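Gripper comparison, second progress report
Prepared by Pongsak Yensuk for Riaan Swanepoel, Huvasa
Period covered: through the end of November

Status

The work is on schedule except for the Demchenko arm, which I cover at the end. We have now recorded 3626 demonstrations across the two hand-held grippers under comparison, Alta and Pula. Of these, 2470 passed the quality check and are ready for training. The rest are still being reviewed or were rejected for tracking loss, a blocked view or a dropped item.

What was done this period

The first report covered table-top work only: boxes, cups, and folded towels on a clear surface. This period we moved to clothing in furnished bedrooms, as agreed in the revised plan. Tasks were picking a garment off a pile on the bed, carrying it, and laying it down again. Piles were mixed on purpose, with thick and thin pieces on top of each other, so that the fingers had to separate one layer from the next.

Two people work in each room. Setup takes 21 minutes per room, down from more than half an hour in the first weeks. Most of the savings came from doing the calibration before the clothes are put out.

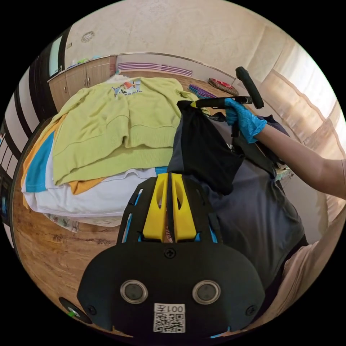 Does the choice of fingers matter more than the choice of camera for this kind of work? So far the fingers matter more, as most of our rejected clothing recordings fail at the moment of pinching, while the view is still good.

Alta holds thin fabric well but tends to take two layers at once when the pile is pressed down. Pula is better at single layers and worse with heavy pieces such as sweatshirts, which slide out when the wrist turns. We tried a softer pad on Pula for 216 recordings. It cut down on slipping but wore through at the tips, and we went back to the original.

Bright windows remain a problem for both. Tracking is less steady when the operator faces the light, and we now ask operators to start each recording facing a wall where the room allows it.

Open items

The Demchenko arm arrived with the wrong mounting plate. A replacement is on order – until it comes we cannot replay any recordings on hardware, and the comparison rests on the hand-held results alone.

I would like your approval to drop the towel task from the next period and put that time into sleeves and hems.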